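Ceramics for Beginners
Handout 4: The foot ring, and what it tells you

Read this before the studio session, and please bring a plate from home! Any plate. Chipped is fine, ugly is fine, the one your roommate microwaves everything on is perfect.

Last time we talked about clay bodies, and I promised we'd get to the part of a pot that I love most, the underside. Most people go their whole lives without turning a dinner plate over, and they're missing half of the story.

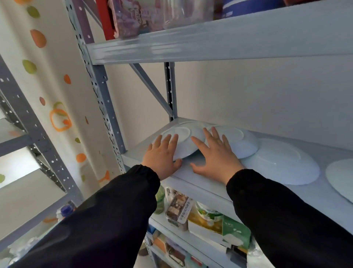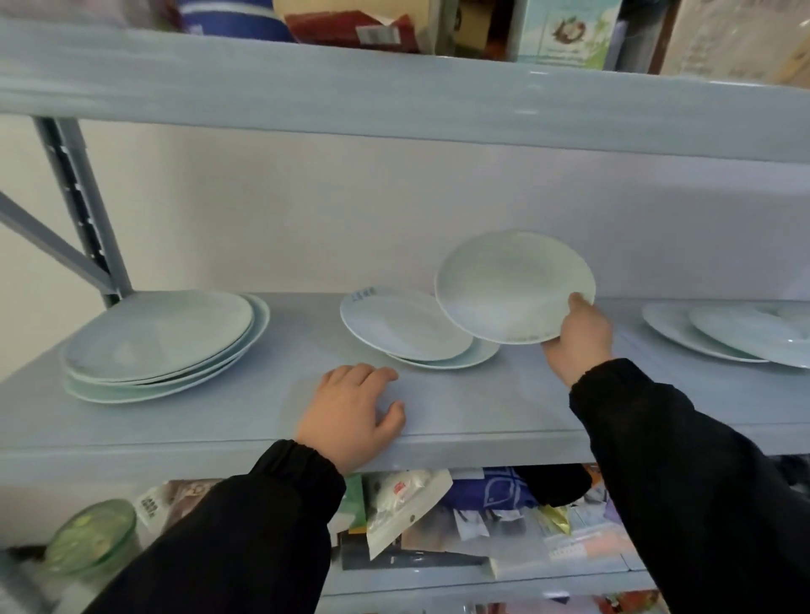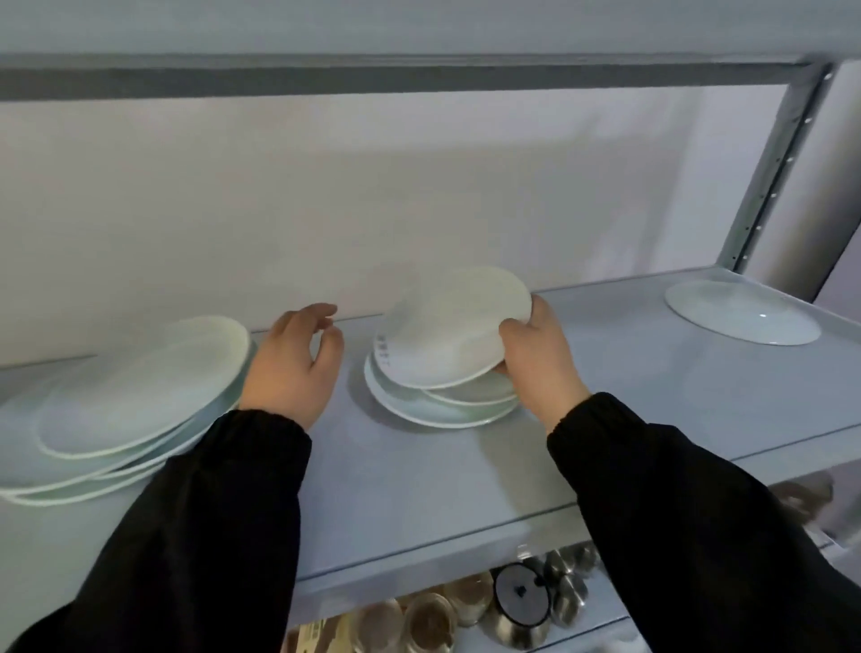
Plates on metal shelving.

1. What a foot ring is

A foot ring (or just "foot") is the raised circle on the bottom that the piece stands on. On a thrown plate it is usually trimmed out of the base once the clay is leather hard, meaning firm enough to hold its shape but still soft enough to cut in long curling ribbons. On a factory plate it is usually formed in the mold or by a shaped tool.

Run a finger around the ring. If it feels rough or chalky, you've found bare clay, and that's a lovely moment, because now you can see the body of the pot with nothing over it. Is it white? Gray? Toasty orange? Compare it with the two test tiles from Handout 2.

2. Why the bare ring is there

Glaze is glass. When it melts it will stick to whatever it touches, including the kiln shelf. So we wipe the foot clean with a damp sponge before the glaze firing, or paint it with wax first so that the glaze beads up and rolls off. I like wax for small feet and a sponge for wide ones, but try both and see what your hands prefer.

Some potters glaze the foot as well and stand the piece on little pointed supports called stilts. Look for three tiny scars on the bottom. Once you learn to spot them you will be turning plates over in every thrift store you visit, and I'm sorry in advance.

3. How wide should it be?

For a plate, wider than you think. Clay softens in the firing, and a wide rim with a narrow foot under it wants to droop. Very large plates sometimes get a second, smaller ring in the middle to hold up the floor. Balthasar Brunner, who taught me to trim, used to set a finished plate on the table and press on the rim with one thumb. If it rocked or tipped, back it went on the wheel. I still do this with every plate I make.

A bowl can stand on something much narrower, and a small foot gives it lift - that thin line of shadow underneath that makes it seem to float.

4. Celadon, briefly

A few of you asked about celadon after class. It's a family of glazes, mostly soft greens and blue-greens, that get their color from a small amount of iron fired in a kiln that is short of oxygen. The glaze pools where the surface dips and thins where it rises, so any carved line shows up darker. We can't fire this way in our electric kiln, but there are good imitations, and the Gudeck green in the glaze cupboard (bucket 53) is a very nice one. Stir it well! It settles like cement.

5. For the studio session

Bring your plate, a pencil and a soft tape measure. We'll measure the full width and the width of the foot, divide one by the other, and put everybody's numbers up on the board. Then each of you will trim one practice plate from the Egger stoneware. You can have a second if you tear through the first. I've torn through more than I care to say.

Trimming tools are in the drawer under the wedging table. Put the scraps in the reclaim bin, never down the sink.

Reading: the chapter on turning and trimming in the course packet, and the page on wax resist if you haven't used it before. Optional, and wonderful - go and look at the underside of something old. The library has a box of shards on the Kelow shelf, and you're allowed to handle them if you ask at the desk.

Next handout: lids, and why they never fit the first time.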